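Minutes of the January meeting, Follari Street Allotment Association

Held in the back room of the Assefa café. Meeting opened at 7:05 p.m. Kidus Birhane in the chair.

## 1. Apologies and last minutes

Apologies were received from plots 4, 22 and 31. The minutes of the November meeting were accepted with one correction: the hedge along the east path is to be cut twice a year, and the earlier minutes said once.

## 2. Water

The annual meter reading came in at 2,401 units. The increase on last year is put down to the dry spell and to the slow leak at the standpipe by the lower gate. The leak was repaired in October and the meter has been checked overnight twice with no movement.

It was proposed that hoses be used only before 9 a.m. and after 6 p.m. from May to September. Several members who work shifts objected. After discussion the proposal was changed so that hand watering with a can is allowed at any time, and hoses are limited to the hours given. Carried, with two against.

Plot 17 asked whether the dip tank near the compost bays could be kept filled through the winter. The chair said the supply to that side is shut off until the frosts are over and will be turned back on in late March. Members who need water before then should use the tap at the top gate – it is lagged but should be left to drip in hard weather.

## 3. Rents and waiting list

Rent for a full plot stays at $65 for the coming year. Half plots stay at half that. Rents are due by the end of February, by check or cash in an envelope marked with the plot number. Envelopes without a number held things up last year.

The waiting list stands at 13 names. Two plots are expected to come free in the spring. The chair will write to the first four people on the list, as in the past some have moved away or changed their minds. 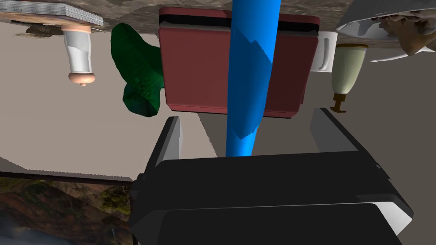
There was a long discussion about plots left uncultivated. The current rule allows a full season before a letter is sent. Plot 9 felt this was too long and that weed seed from one plot makes work for its neighbors on all sides. Plot 26 said that illness had kept her away for most of last summer and she would not have wanted a letter on top of it. Agreed that the rule stays as it is, but that the chair will telephone anyone whose plot has been untouched by the end of June to ask whether they need help or would like to give up half.

## 4. Seed order

The joint order goes to Dreria again this year. Last year's onion sets were good and the broad beans were poor, with gaps in most rows. The chair has written to them and has been offered a credit of $13 against this order.

Seed potatoes will be ordered separately and collected from the café yard in the first half of February. Members should bring their own trays or egg boxes. Orders for both must be on the sheet in the shed by the end of the month. Late orders will not be added.

Plot 12 asked for green manure seed to be put on the list. Agreed, if at least five plots want it.

## 5. Paths and shed

Pedevum quoted $171 to deliver a load of wood chip to the lower gate. This was accepted. The chip is for the main paths first, and anything left over can be taken by plot holders once the paths are done. Last time it was gone before the east path had been touched, so the heap will be roped off until the chair says otherwise.

The shed door has dropped and will not lock without being lifted. Plot 20 has offered to rehang it and will be paid back for hinges and screws. The felt on the north side of the roof also needs looking at. It was suggested that both jobs be done on the same morning.

The key to the mower cupboard is still missing. Please check coat pockets. If it has not turned up by the next meeting the padlock will be replaced and the cost taken from the general fund.

## 6. Any other business

Bonfires: the neighbors behind the west fence have complained twice about smoke. Members were reminded that fires are allowed only from November to the end of February, after dusk, and never with painted wood or plastic.

Bees: plot 30 would like to keep two hives. The chair asked for a written request showing where they would stand and which way they would face. To be taken at the next meeting. One member has a serious allergy to stings and asked for that to be noted – it will be considered with the request.

Plant sale: agreed in principle for May. Plots 8 and 15 will raise tomatoes and squash for it. Clean pots of any size can be left beside the shed.

Meeting closed at 8:50 p.m. The next meeting will be in March, same room, at 7 p.m. Items for the agenda to Kidus Birhane at least a week before.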